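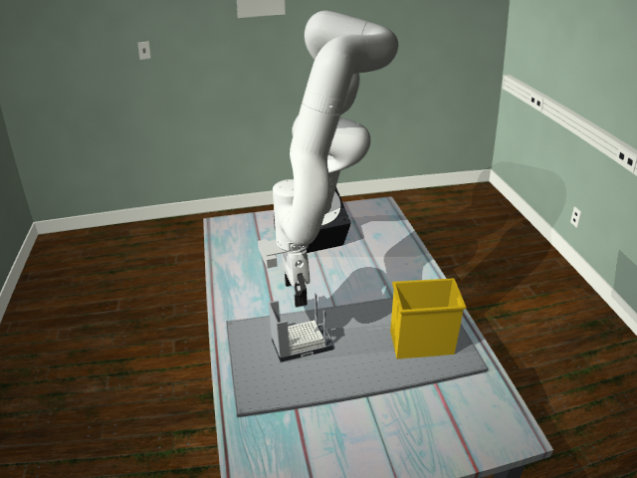

Simulation results should never be the only thing standing between a robot arm and a shared lab bench, Reet Kuusk told a public session on the new Greltdale bench automation guideline. The draft, released for comment on Nov 23, 2018, sets out what a laboratory should check before it lets an arm handle racks, bins and other labware near staff.

The guideline is voluntary. It runs to 51 pages and covers small fixed arms mounted on tables, leaving mobile robots and enclosed machines to a later document. Greltdale, which coordinates safety practice for a network of teaching and testing labs, says it will take written comments until March.

Most of the text deals with work done before any hardware moves. Labs would have to keep a written record of each simulated task, including the position of the base, the path of the arm and the place of every object it may come near. A task that sends the gripper past an open bin would need its own entry, even if the arm never picks anything out of the bin.

The draft also asks for a second reader. Someone who did not build the simulation would compare the model with the real bench and sign off on it. If a rack, plate or bin is swapped for a different size, the record has to be opened again.
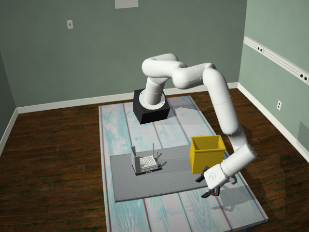

Smaller labs will struggle with the second reader rule, according to Mārtiņš Šimkus, who asked for it to be dropped for arms running at reduced speed. Many sites have only one person who knows the software, he said, and sending the files elsewhere could hold up simple changes for days.

The drafting group has not agreed to that. Ülle Dzene, its lead editor, said reduced speed helps with some risks but does nothing about a model that has the bench wrong. She pointed to a trial at the Huluter teaching lab, where reviewers went through 90 task records and found that 9 listed a rack in a different spot from the one on the real table. None of those tasks had yet been run on hardware.

"Those were ordinary mistakes," Dzene said. "A rack gets turned, and the file stays the way it was."

The group is looking at a middle course under which labs could share reviewers. Badach, a service firm that sets up bench arms for schools, has offered to keep a list of people willing to read records for other sites. Terms for that have not been settled – the main open point is who pays for the reader's time.

Camera views get a chapter of their own. Labs that train or test an arm on simulated camera images would have to save views from more than one position and note which one the control software uses. Close views must be kept with a wider view of the same setup, so that a reviewer can tell what part of the bench is being shown. Blurry views may stay in the record but have to be marked.
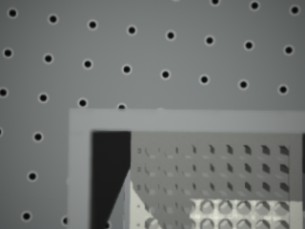

What labs would have to do

Under the draft, a lab would name one person responsible for each arm and keep records for as long as the task is in use. The first hardware run of any task would be done at low speed with no liquids on the bench and a person at the stop button. A full-speed run could follow once the low-speed run has been written up.

Labs that already use arms would get extra time to bring old tasks into line. Roughly 70 sites in the network fall into that group, Dzene said.

Ultan McGrath, who runs the Salazar test lab, said his staff had started using the record form and would send in notes on it. He wants the section on object positions cut down, with one drawing per bench in place of a separate drawing for each task.

Comments can be sent to the Greltdale office by mail or through its website. A revised text will be posted after the comment period closes.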